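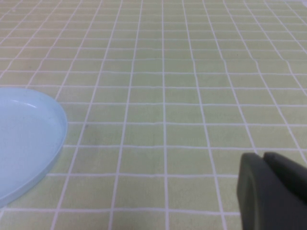
The view from a wrist camera during setup: gripper fingers at right, a pale blue dish at left, on a green gridded table covering.

Flirkiveck Opens Its Robot Teaching Bench to Community Colleges and Small Shops

Kit and free task library let people with no programming background show a robot arm a job by hand or by remote control

FLALTHOLM – Flirkiveck today announced the release of Lililari, a tabletop teaching kit that lets a person show a robot arm a task in one of two ways: by taking hold of the arm and moving it through the motion, or by steering it from a few feet away with a small handheld controller. The kit goes out in June to the first group of community colleges and small shops, along with a library of 1,000 recorded demonstrations that anyone can download and study at no charge.

The project grew out of two years of work at the company's bench in the old Hutchins building in Flaltholm, where staff and visiting students have been teaching arms to do ordinary tabletop jobs: picking up a sponge, setting a cup on a dish, sliding a tray to the left, putting a lid back on a jar.

"I still get excited every single time somebody sits down and does it for the first time," said Selamawit Admasu, who leads the teaching program at Flirkiveck. "You put your hands on the arm, you move it over to the thing you want, you close the fingers, and you've just made a recording that a robot can learn from. People look up with this big grin. They expected a screen full of code, and they got something closer to showing a kid how to tie a shoe."

Two ways to show a task

Most people start with hand guiding. The arm goes slack enough to be moved, and the person doing the teaching holds it near the wrist and walks it through the job. The kit records the position of each joint, how far the fingers are open, and video from a small camera mounted close to the gripper. A demonstration usually takes less than a minute. When it is done, the teacher presses a foot pedal once to keep it or twice to throw it away.

Hand guiding has limits. A person's arm can get between the camera and the work, and fine movements are hard to make when you are also holding up part of the arm's weight. For those jobs Lililari offers remote control. The teacher sits to one side, out of the camera's way, and moves a light controller about the size of a TV remote. The arm follows. A trigger under the index finger opens and closes the gripper.

Students tend to have a favorite, and they argue about it. In the spring trial at the Hutchins building, the people who had used game controllers growing up went straight for remote control, while several machinists and a retired pastry cook did their best work with both hands on the arm.

"Our pastry cook made the smoothest demonstrations of anyone in the building, me included," Admasu said. "She had decades of piping icing behind her. You could see it in the recordings. There wasn't a shaky second in them."

A table that helps the teacher

Each kit comes with a roll-out table covering printed with a grid. The covering gives a person teaching by remote control something to line up against, and it makes it easy to write down where a dish or a cup was placed before each try. Teachers are asked to move things between demonstrations: a little left, a little closer, turned partway around. A robot that has only ever seen a dish in one place tends to do poorly when the dish shows up somewhere else, and a few minutes of shuffling things around makes a big difference in what it learns.

The covering does not need to be perfectly flat. Early versions of the kit used a stiff board, and the team dropped it after trial users said it was a pain to carry up stairs and too neat compared with the tables they wanted to use the robot on. A soft covering ripples a bit, and it rolls up under one arm.

The view from the wrist camera takes some getting used to. It sits low and close, the gripper fingers are always in the corner of the picture, and things on the table slide in and out of view as the arm turns. New teachers often want to watch the whole table from above. The guidebook suggests they spend their first 15 minutes with their eyes on the wrist view alone, reaching toward an object and backing away again, before they try to pick anything up.

What is in the library

The free library released with the kit holds 1,000 demonstrations of tabletop tasks. Both teaching methods are included, and each recording is marked with the one that was used. The team left in 144 attempts that went wrong, with a plain note on each saying what happened: grabbed too early, missed to the right, dropped on the way over, bumped the dish.

"Those 144 are my favorite part of the whole release," Admasu said. "When I was learning this, all I ever got to look at was the clean stuff, and then my own tries looked terrible next to it. I want a student in her first week to open one of these and say, oh, that's the same mistake I made this morning. Then she can look at the next one and see how the person fixed it."

Each recording opens in an ordinary web browser. A slider moves through the demonstration, with the wrist camera's picture on one side and a line showing the opening of the gripper on the other. Teachers who want the full data can download it in a common format that works with most free robot-learning tools.

Classroom use

A 3-week course plan is included with every kit. In the first week, students teach one simple task by hand and look over their own recordings. In the second, they switch to remote control, swap tables with another group, and find out how well their demonstrations hold up on somebody else's setup. The third week is left open. Students choose a job of their own and teach it, and the plan offers suggestions for those who get stuck, including sorting silverware, watering a small plant, and wiping up a spill of dry rice.

No programming is required in the first 2 weeks. Students who want to go further can train a model on what they recorded, using either a classroom computer or time on Flirkiveck's own machines, which the company is making available to participating colleges through the end of the school year.

The course was written with instructors who teach welding, food service and nursing assistance as well as electronics. Flirkiveck hopes that mix will carry on. Knowing how a job is done well, and being able to do it the same careful way over and over, matters a great deal in this kind of teaching, and plenty of people with that skill have never thought of themselves as having anything to do with robots.

For small shops

Shops that take part will get the same kit and a visit from a Flirkiveck trainer. The company is asking them to begin with a small, dull, repeated job at a bench, such as moving parts from a dish to a fixture, and to have the person who does that job now be the one who teaches it. Shops own their recordings. They can add them to the public library if they like, and a review step lets them check the video first for anything they would prefer to keep private.

"Please don't start with your hardest job!" Admasu said. "Start with one you could do half asleep. You'll be surprised how much you know about it once you have to show it to something that knows nothing. I spent an entire afternoon once on how to let go of a spoon. When do you open your fingers? Before it touches the table, or after? I'd never thought about it in my life, and I'd been putting down spoons for forty years."

Safety

The arm in the kit is small and moves slowly by design. It stops when it meets resistance, and a large stop button sits on the table within reach of the teacher. Flirkiveck asks that an instructor or trained staff member be in the room whenever the arm is running on its own, and that long hair and loose sleeves be tied back during hand guiding.

Availability

Kits for the first group ship in June. Colleges and shops that would like to be in the second group can sign up through the Lililari page on the Flirkiveck website, where the demonstration library, the guidebook and the full course plan are also posted. The library and the written materials are open to everyone, with or without a kit.

Visitors are welcome at the Hutchins building bench during open hours, which start at 4 p.m. A staff member will be on hand to help newcomers record a first demonstration, and everyone who makes one can take a copy home.

About Flirkiveck

Flirkiveck builds teaching tools for robot arms from its workshop in Flaltholm. Its staff includes engineers, former shop teachers and tradespeople, and its materials are used in classrooms and at workbenches.

Media contact: Selamawit Admasu, Lililari teaching program, Flirkiveck, Hutchins building, Flaltholm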